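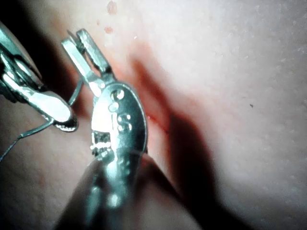 Concurrent means the second one is free, one of the Pridon readers told me before I had even switched the recorder on, and then she asked whether that was going to be the whole interview.

Figure 1. Small silver metal clasp with a stamped oval tag.

4. What readers made of the sentence

4.1 The number in the headline

It wasn't the whole interview, but it could have been, and I have thought about that remark more than about anything in my coding sheet. Of all the ways to explain a concurrent sentence in one breath, it is a pretty good one. It is also the view that made people angriest, and a large part of this section is me trying to work out why the same person could get the law more or less right and still walk away feeling she'd been had.

A quick reminder of the setup, for anyone who skipped Section 3 (I would have). I sat down with 35 readers in two towns, Pridon and Vilevo, and gave each of them a folder of six court reports. All the reports had run in the Cele, which both towns get, and all of them ended with somebody being sentenced for more than one offense. I asked people to read each report at their own speed, put it face down, and tell me what had happened to the defendant. Then they marked a line from 0 to 100 to show how fair they thought the outcome was. They could pick the report up again whenever they liked, and I kept a note of when they did.

The first thing I noticed was how early people stopped building the story. They took the number out of the headline, attached it to the worst offense in the piece, and were done! If the headline said ten years and the article had a robbery, a theft and a driving offense in it, then the robbery got ten years and the other two were "extras" or "on top" or, in one interview, "the garnish." When I asked what the judge had done about the extras, most people went quiet and turned the report back over. Some of them laughed. I should say that I felt bad about asking at this point, as it does come across as a trick, and in Vilevo I started telling people beforehand that the answer might not be in there at all.

And quite often it wasn't. I had read these reports dozens of times before the interviews and had somehow filled in the missing bits for myself — I used to sit in on hearings a lot, and I suppose I can't unsee the paperwork. It took a retired bus driver in Pridon, reading one of them aloud to me in a very patient voice, to show me that the article never said whether the terms ran together or one after the other. I went back that evening and marked up the whole folder again. The coding scheme in Table 2 is the second version, and he is the reason for it.

4.2 "Free," "wiped," "swallowed"

I had expected people to mix up concurrent and consecutive, and a few did. What I hadn't planned for was the vocabulary they used once they had them straight. The shorter sentence was free. It was wiped, it was swallowed, it was let go, it was a two-for-one. I never once heard a reader describe it as served, even though that is the legal position: the person serves both terms, and the days count toward each.

I tried saying this to people toward the end of the session, in plain words and without any pushing, partly out of curiosity and partly to be decent about it. The responses went in a couple of directions. One group said fine, but if nothing changes about the day you get out, then who cares what it's called. I find that hard to argue with. The other group (smaller, and mostly people who had been jurors) cared a great deal and wanted to know what happened if the longer sentence got cut on appeal. Does the short one come back to life? I said it had never gone away, and that seemed to help more than the definition had.

There was a moral side to this too, and it came up whenever a report had more than one victim. Readers didn't mind so much when two offenses against the same person were rolled together. With two different people it bothered them right away. Somebody's burglary had been "used up" on somebody else's. A woman in Vilevo put it to me as a question about a letter: if you were the second household, and the court wrote to you with the result, what would the letter say? I don't have a good answer. I have since asked people who write such letters and they didn't love the question either, though that is for Section 6.

4.3 Where the fairness marks moved

I promised in the introduction to keep the numbers light, and I will. The full set of marks is in the appendix, and the sample is small enough that I would be embarrassed to run much on it. But there was one pattern that I could see just by laying the sheets out on my kitchen floor, and I think it is worth describing in words.

When a report gave only the total, the fairness marks were spread over the entire line. People with the same article in front of them landed at opposite ends. When a report gave the total and also said how it had been put together, even in a single dull sentence, the marks bunched up. They didn't bunch up high. I want to be clear on this, given that an earlier talk of mine was taken as saying that explanation makes people like sentences more. It didn't, in my interviews. Some readers liked the outcome less after they understood it, and said so with real energy. But they were disliking the same thing, and they could tell me which part of it they would change.

The report that moved people most was the shortest in the folder. It had a line from the judge about what the sentence would have been without the guilty plea, then the reduction, then the result. That was it. Readers who had been skimming slowed down, and several of them went back and did the subtraction on the edge of the page. I had assumed before starting that arithmetic would put people off! It had the opposite effect on nearly everyone, and I've had to rewrite a grant paragraph on account of it.

4.4 A note on Konenetti

A few words on the software, as reviewers asked. Konenetti is the annotation tool I used to line up the interview transcripts with the court reports, passage by passage, so that when a reader said "that bit at the end" I could tie it to the bit they meant. It did the job. It also has a habit of treating a quoted judge and a quoted reader as the same kind of speaker, and for the first week I had judges complaining about two-for-ones. I fixed these by hand and then had the whole batch checked by a colleague who hadn't seen my fixes. Where we disagreed, I went back to the recording. The remaining disagreements are nearly all about sarcasm, which neither of us could settle, and they are marked as such in the files I deposited on 2025-06-22.

4.5 Things I would do differently

I'd pay more attention to the order. Everybody got the folder in the same sequence, so by the last report they knew perfectly well what I was going to ask, and you can hear it in the transcripts — answers get quicker and a bit more legal. A couple of people began using "concurrent" themselves after hearing it from me. Shuffling the reports would have cost me nothing, and I simply didn't think of it until June, by which time the Pridon interviews were finished.

I'd also bring in people who don't read the Cele. My readers like court news. They follow it, they remember old cases, and more than once I was corrected on the outcome of a trial I had attended. How someone with no patience for any of this would take the same headline, I can't say from these data, and I would be wary of anyone quoting this section as if I could.

Last, I should have asked about release dates sooner. I left the topic to the end on the grounds that it is complicated, and readers kept dragging it forward anyway. For them the sentence and the date the person walks out were one question. Section 5 takes the two together and uses only the Vilevo interviews, where I had finally learned to ask.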